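Why do leaves change color?

5/17/03, for the Britden kids page

OK so. Leaves. Green all summer, then yellow, orange, red, then on the ground. What's going on in there?

## The green stuff

Leaves are full of something called **chlorophyll** (say it KLOR-uh-fill). It's green. It grabs sunlight and the tree uses that light to make sugar out of water and air. Sugar is tree food. No sunlight, no lunch.

Chlorophyll wears out fast in the sun, so the tree keeps making more. All summer long. Busy busy.

## Then the days get short

Less light. Colder nights. The tree stops making new chlorophyll and the old green fades away.

And guess what was hiding underneath? Yellow! And orange! Those colors were in the leaf the whole time, teh green was just covering them up. The orange one is called carotene, same stuff that's in carrots. 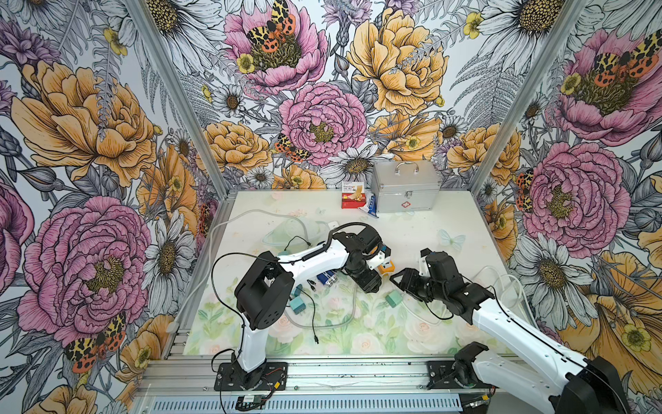
*Big leafy wallpaper, two robot arms, and a little bit of orange.*

Red is different. Red usually isn't hiding. Lots of maples make it fresh in the fall, out of leftover sugar. Sunny days and cool nights (but not freezing) make the best reds. Cloudy warm fall = kind of a dull year.

## Why do they fall off?

The tree grows a thin corky layer right where the stem joins the twig. Like a little door closing. Then wind comes along and off it goes. Look at the twig after, there's a tiny scar.

Pines and spruces keep their needles on. Tough, skinny, waxy needles, so they dont dry out as easily. That's why they're still green in February.

## Try it

- Pick a few green leaves. Rip them up small.
- Put them in a jar, cover with rubbing alcohol. **Grown-up does this part.**
- Grown-up sets the jar in a bowl of hot tap water, half an hour. Never on the stove!
- Hang a strip of coffee filter so the end just touches the liquid.
- Wait. Check it after 24 hours.

Green band for sure. Maybe a yellow one too, look close.

Man-lok Chang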